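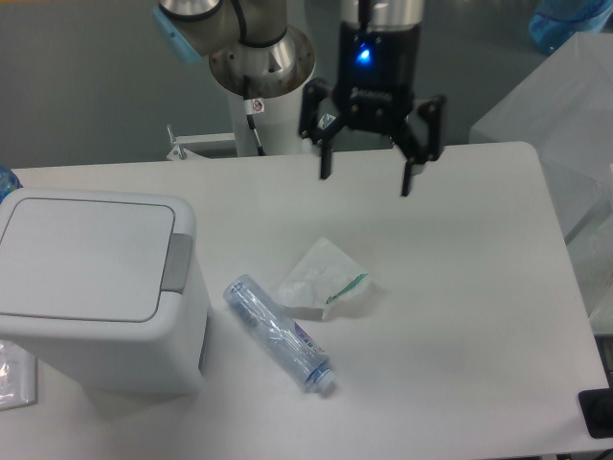 Sillulov, August 23, 2025

I promised Marwa I would write this one up while I still remembered the order of things, and then I sat on it for most of the summer, so apologies to her and to the few of you who have been asking what happened with the sorting arm. The short version is that it stopped letting go of things when we told it to stop, and then we changed it, and for one long afternoon it let go of things when we very much wanted it to hang on. Both of those are my doing, at least in part.

Some of you will know the background from my post in February. We are teaching an arm to clear a table into a trash can. Yasmine Abdelaziz (you've met her here before, she wrote the guest post about cable ties) does the planning side, Marwa Benkirane does the grasping, and I look after what I call the boring layer, the part that decides when everything must stop. I have always been a little proud of the boring layer. You can probably guess where this is heading.

When you press the stop button, the arm halts. Fine. But there was never a rule of my own for the gripper. It simply kept doing whatever it was last told to do, and if that was "close," it stayed closed. For months I thought of that as the safe choice. You don't want a load falling on somebody's foot, and I had carried that habit over from my years at Briem, where the loads were castings and you really, really did not want them falling on anybody's foot.

Then one morning Marwa reached in to straighten a wrapper just as the arm was coming down on it, and the fingers took the cuff of her sweater along with the plastic. She hit stop right away, exactly as she should. The arm froze, and so did the fingers, with her sleeve in them! She wasn't hurt, I want to say that clearly before my mother reads this and calls me. It was a thick sweater and we run the grip force low. But she stood there pinned to a robot by one arm while I hunted through menus for a way to open the gripper without resetting the stop, and there wasn't one, because I had never made one. In the end she slid her arm out of the sweater and left it hanging there. It took me far too long to laugh about it. 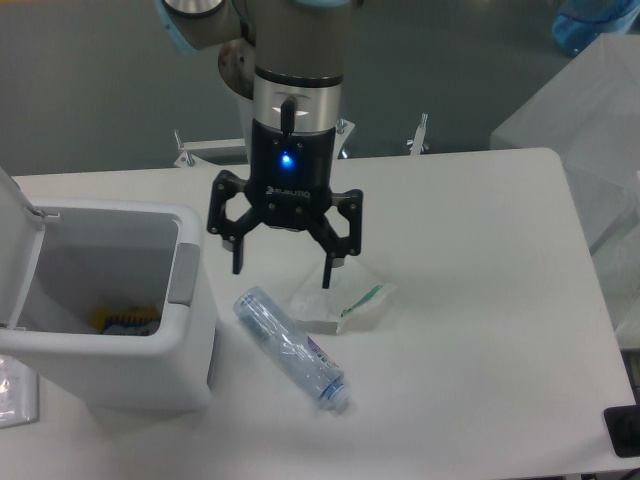 My fix, and I use the word loosely, was to have the gripper open every time the stop was pressed. I wrote it that same evening, tested it on a foam block, and went home feeling very responsible. What I had forgotten is that a person pressing the button isn't the only thing that triggers a stop. So does a dropped network packet, and we had a flaky switch (a Pendus, bought secondhand by me, so there's another one for my column). The next afternoon we left it cycling on ordinary trash, things like the empty water bottle lying there under the fingers, and every time the switch hiccuped, the hand opened wherever it happened to be. With a bottle that light it's mostly a clatter and a bit of chasing. With something heavy it would have been the exact accident I used to lie awake over at Briem.

Yasmine went through the logs that night with more patience than I deserved. Out of 726 cycles, 237 had ended in a stop, and all but 50 of those came from the network. She didn't say anything, she just turned the laptop around so I could see it, and then she made tea.

So what we have now is duller and better. A stop of any kind leaves the gripper as it is. There's a separate release, a big flat pedal from Allitz under the table, and it works while the arm is stopped. You can get to it with either foot, and I checked that both Marwa and I could reach it with one arm held out over the work area, which looked ridiculous but I'm glad we did it. The switch is gone too. We've done 100 releases with the pedal on things that don't matter, and Marwa did the last ten with an old sock pulled over a cardboard tube, and it came free every time.

What still bothers me is how long I went without asking what the hand does when the arm stops. I wrote a whole page of notes on how quickly the arm comes to rest. The gripper got one line, copied from an older project, and I never went back to it.

Marwa has her sweater back, by the way. The cuff is stretched and she says she's keeping it like that. Next week we start on thin plastic film, which slips out of everything, and I've already been told to roll up my sleeves.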